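Cernach Under-Sink Water Filter: A Long Look at an Expensive Tap

I have been suspicious of water filters since my mother bought a jug model in the eighties and left the same cartridge in it until I moved out.
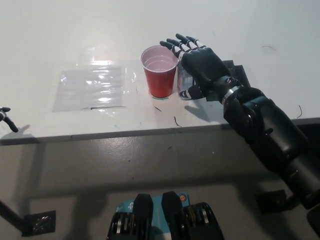 So I came to the Cernach with my arms folded. It's an under-sink unit with two cartridges, a length of white hose and a slim separate tap that needs its own hole in the benchtop. You can buy it from the plumbing place or direct from the company, and either way you'll be told that your ordinary tap water is a worry. Mine comes from a town supply that gets tested more often than I do. It tastes of chlorine in summer and of very little the rest of the year.

That summer taste is the only reason I gave in. By December the first glass of the morning smells like the local pool, and Xóchitl, who I share the house with, had started buying bottled water by the slab. I objected to the plastic and to carrying it up the stairs.

Installation

The box says anyone can fit it in half an hour. I'd like to meet anyone. The hose and cartridge mounts are simple enough, push-fit, and they went in without a leak. The tap is another matter. Drilling a stainless sink is slow and noisy, and drilling stone is a job for somebody with the right bit and insurance. We ended up paying Iulian Ursu, who does most of the plumbing in our street, and he had plenty to say about the mounting bracket. It comes with 2 screws where he wanted four. He added his own, and I suggest you do the same if your cupboard wall is as soft as ours.

The instructions are one folded sheet. The drawing of the shut-off valve has the arrow pointing the wrong way, or else it's drawn from behind. I still can't tell. You are told to flush the cartridges until the water runs clear, with no hint of how long that might be. Ours ran grey for a bit, then clear, and I kept going for a while out of distrust.

Taste

All right, it works on chlorine. I did the obvious thing and had Xóchitl pour me a glass from each tap while I was out of the room. I picked the filtered one every time in the evening and got it wrong once at breakfast, before coffee. In the cooler months I doubt I'd do any better than guessing. Chilled, the gap shrinks again. A covered bottle of plain tap water left in the fridge overnight comes very close, and the bottle cost me nothing.

Tea is where the marketing gets carried away. The leaflet promises a "brighter cup". I drink mine strong with milk and noticed no change at all. The kettle still scales up too, so don't buy this one expecting it to fix hard water. Cernach doesn't claim that on the box, to be fair, but the bloke on the phone certainly let me think it.

Flow

Slow. Filling a glass is fine. Filling a pasta pot is a test of character, and we've gone back to the main tap for anything that's going to be boiled. The lever is small and smooth, and hard to grip with wet hands.

Running costs

The unit was $1,808 fitted, with the tap and the plumber included. I have written that out in full because I keep trying to forget it. Cartridges need replacing on the maker's schedule, and a little light on the tap goes red to remind you. As far as I can work out, the light runs on a timer and has no idea how much water you've used. We went away for a good part of autumn and it kept ticking along regardless.

Other options

The Quezada bench-top filter does much the same job on taste, screws onto the tap you already own and leaves the sink alone. It's ugly and it gets in the way of the washing-up. I used one at my brother's for a fortnight and would take it over the Cernach if I were renting. The Istis jug is cheaper again, but the lid falls off when you pour.

Verdict

2 out of 5. It takes out the chlorine and it hasn't leaked. Xóchitl would give it more, and she has stopped buying bottles, so put that on the scales if you live with somebody similar. If your water already tastes fine, keep your money. If it only bothers you in summer, try the bottle in the fridge for a week before you let anyone near your benchtop with a drill.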